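Where does your rubbish go?

Hello! I'm Margus, and I think about bins a LOT. Probably more than is good for me. My street, Trorow, puts its recycling out in January snow and in summer heat, and I always have a peek at what's in there (my own bin only, I promise).
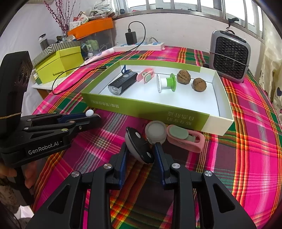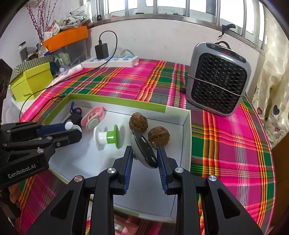 Odds and ends, with a bright plaid cloth or blanket underneath.

So what happens after the lorry drives off? First everything gets tipped onto a long moving belt. Big magnets grab the steel cans – clang! – and blowers puff the light stuff sideways. Then it's squashed into bales. I once tried to lift a corner of one and it didn't budge, because it weighed around 400 kilos!

Glass is my favourite. You can melt it and make it into a new jar again and again. Paper gets a bit more tired each time, as its tiny fibres snap and get shorter.

Some things are tricky. A crisp packet looks like metal but it's mostly plastic with a shiny coat on, so most kerbside bins don't want it. Batteries must never go in with the rest, as they can start a fire in the lorry. Ask a grown-up to take them to a battery collection box.

My friend Ryota kept a tally of every bottle his family used last year and got to 131. Could you keep one for your house? Stick it on the fridge!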